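## Jarkley parallel gripper, seven weeks in

We fitted a Jarkley gripper to each arm of our two-arm bench cell in May, replacing the older Bridon units. Mounting was simple and the control software found both grippers on the first try. Closing force is even and the fingers hold thin-walled cups without marking them.

The fault is in the lead. At 279 hours the left gripper stopped reporting finger position in the middle of a move and stayed closed on its last command. It did not raise an alarm. The log showed 114 dropped messages before the arm controller timed out, and the arm kept moving during that time – a safety problem in any cell where people reach in.

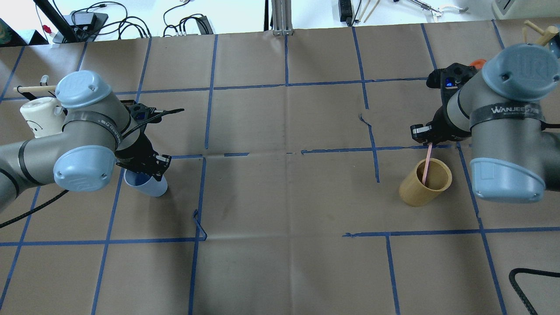

*Two-arm cell with the Jarkley grippers. Left: plastic cup in the fingers, lead hanging loose. Right: fingers near the bamboo cup.*

We traced the dropouts to the connector at the gripper body. It has no latch, and side load on the cable backs it out by a fraction of a millimeter. A printed clamp cured it on our unit, with no dropouts in 64 hours since.

Firmware should stop the arm on the first lost message. Ours now does, through a watchdog we wrote ourselves. Good grip, poor connector. Do not run it near people as shipped.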